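August 29, 2024

Home late again, and too wound up to sleep, so I'm going to sit here with my tea and write until my eyes give out. Tonight was the last club night before school starts back up, and I wanted to get it down while I still have it all in my head.

We meet in the old typing room at Bosthorpe, which still has the big paper cutter nobody will let us move, and it was so warm in there that I propped the door with my own bag. Eleven weeks of summer sessions and I still get butterflies walking down that hallway, which is silly for a woman my age who signed up mostly to help with snacks. I know what a gripper is now. I know what a dropped episode is, and I have opinions about them!

The task for the Clarken showcase is clearing a plate. It sounds like nothing at all when I tell my sister on the phone. Two arms, a few ordinary things out of a desk drawer, and the kids have to teach the program to pick each thing up and put it where it belongs, by guiding the arms through it themselves over and over and saving every try. They've called the project Urero, after a long argument in June that I'm glad I missed most of, and they've saved 1,879 tries since then. The goal for August was another 300 and we got to 165, so there will be some long evenings in September, and I suppose I'll be buying more pretzels.
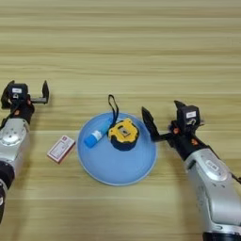
The younger group had the first turn and they were so patient with each other. One drives, one calls out, one keeps the log, and then they swap, and there was hardly any grumbling about the swapping tonight (last week was another story). The quiet girl who always sits by the window took the controls for the first time. She had been putting it off all summer – I never pushed, I just kept her on the log and let her watch – and she sat down with her shoulders up around her ears and went so slowly that the others started whispering. Then she got one clean, start to finish, and the whole room clapped. I had to go and fuss with the cups for a minute.

The older ones spent most of the evening on the trained version, and that went less well. It would do lovely work twice in a row and then close on plain air, an inch from where it ought to be. They think it's the lighting, or maybe the way they've all been setting things down in the same few spots. I said to try it with the blinds shut, and one of the boys gave me such a kind, tired look, and then they tried it, and it was no better. So much for that.

We also had the money talk. The Godoy grant came through at last, almost 600 dollars, and I had hoped it would go toward a second laptop, but they voted for spare finger pads and a proper case for the trip. It's their project and they voted fairly. I do still think we'll be sorry about the laptop.

Must remember to bring the long extension cord back from the garage, and to ask about the room for Tuesdays, and to find out who has the other key – I had it in July and I truly don't remember handing it over. The tea's gone cold. I'll look for the key in the morning.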